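Search posts
Trending
Follow

Albertina Godinho
November 1, 2024

Okay friends, a longer thread about the fault we've been chasing on the Kerkex pair at Worudgate, because so many of you were kind enough to ask how it's going (slowly, thank you!)

12 replies 31 likes

The job is folding paper. Two arms hand the sheet back and forth, and every so often the right one closes a hair too early and squeezes before the left has let go. We've had 18 of these since March — each one a stop, a reset, and me muttering into my coffee.

4 replies 22 likes

I blamed the cables first, then the grippers, and I owe both an apology. Correia pulled the logs and found the two controllers drifting apart, roughly 143 milliseconds by the end of a long run. On a handover that's plenty!

We've now got a shared clock on both sides and a lower grip force limit, and the run stops itself if the arms disagree. I'm hopeful, but I've been hopeful before.

6 replies 40 likes

Pink paper, two arms:

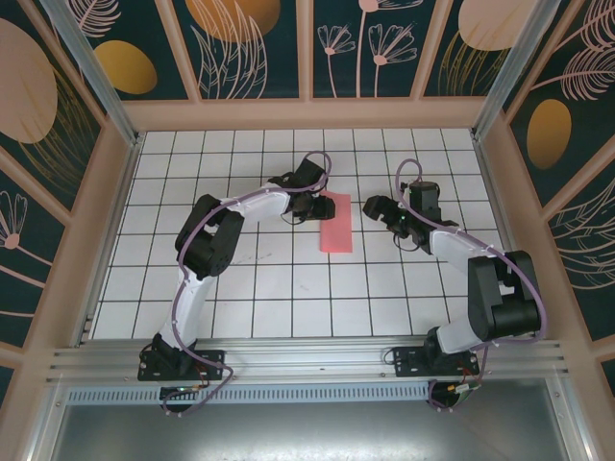
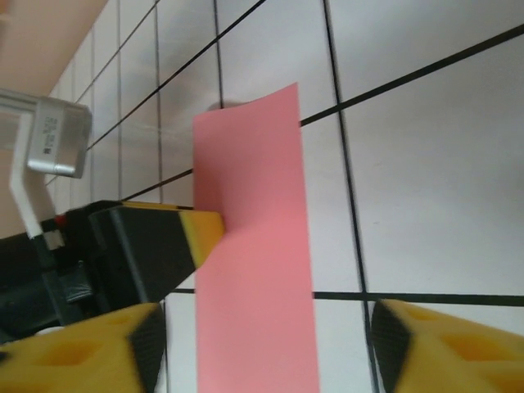 The airplane, with a gripper on either side:

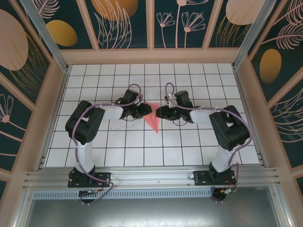

9 replies 57 likes

Can you reach in to clear a jam while the arms are paused?

Please don't. A pause leaves the motors powered, so hit the stop button, wait for the drives to shut off, and then go in for your paper.

3 replies 26 likes 5 shares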